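Robots and Everyday Work
Handout 3: Small chores at the table
Course leader: Hamdia Gidey. Practical sessions: Obsa Ambaye.

Read this before the practical. You will also need your notes from Handout 2 on gripping forces.

1. Where we left off

Last week we looked at machines that do one job in one place. A dishwasher is a machine that does a household chore, and it does it well, but somebody has to load it. The loading is the part that has stayed with people. The same goes for the shop floor. At the Kakness packing plant, which some of you visited in September, the conveyor and the labeller run by themselves and a person still straightens the odd box.

So when we ask whether machines can do chores yet, we need to say which part of the chore we mean. Moving heavy things along a fixed path was solved long ago. Picking up a thin, light thing that may be leaning any way at all is still hard.

2. The mug task

The task for this unit is to handle a thin upright object standing in a mug. People do this every morning at the bathroom sink without looking properly. For a machine it breaks down into these steps:

Find the mug and the object in it.
Choose a place to grip.
Bring the jaws in without knocking the mug.
Close, lift straight up until clear of the rim, then move away.

The third step causes most of the failures. If the jaws come in low they meet the rim. If they come in high the object tips as they close, and a light mug may tip with it. A handle also matters, because it takes up room on one side and is the natural place for a second hand to steady the mug.

In the hand-held method the arms are left out altogether. A person holds a gripper in each hand and does the job with the same jaws a robot would have. You lose your fingertips, and you soon find out how much you were relying on them.

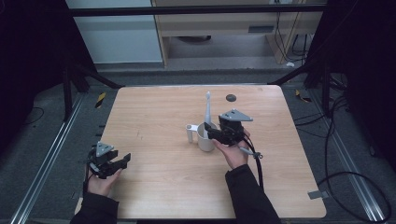 Fig. 1. Mug task with two hand-held grippers. The right gripper's jaws are beside the upright object, at the rim.

Look at how near the jaws are to the mug. A small error in position at this point means touching the wrong thing. Note too that the grippers differ in outline, so an approach that suits one may be awkward for the other.

3. Can a machine do it yet?

Under set conditions, yes. With the same mug in the same spot, a programmed arm can repeat the lift all day. Sumeya Endale's group ran 20 trials on the Gruvton arm with the mug in a marked position and had 3 failures, all at the rim. They then swapped in a mug of another height and stopped after 2 attempts, as the jaws struck the side both times. No other setting had been changed.

Henok Wubshet argues in the reading that this counts as a machine that can do the movement and cannot do the chore. Onni Pelkonen takes the other side and says a fixed place for every object is a fair thing to ask of a household. Both papers are in the Mersha reader. Be ready to say which you agree with.

4. For the practical

Work in pairs. Do the mug task first with bare hands, then with the grippers, and write down where you slowed down. Change places and repeat. Clear the mug off the table before you hand over.

Written answers (one side of A4) go in the Walov tray outside the lab. Handout 4 covers cloth and folding.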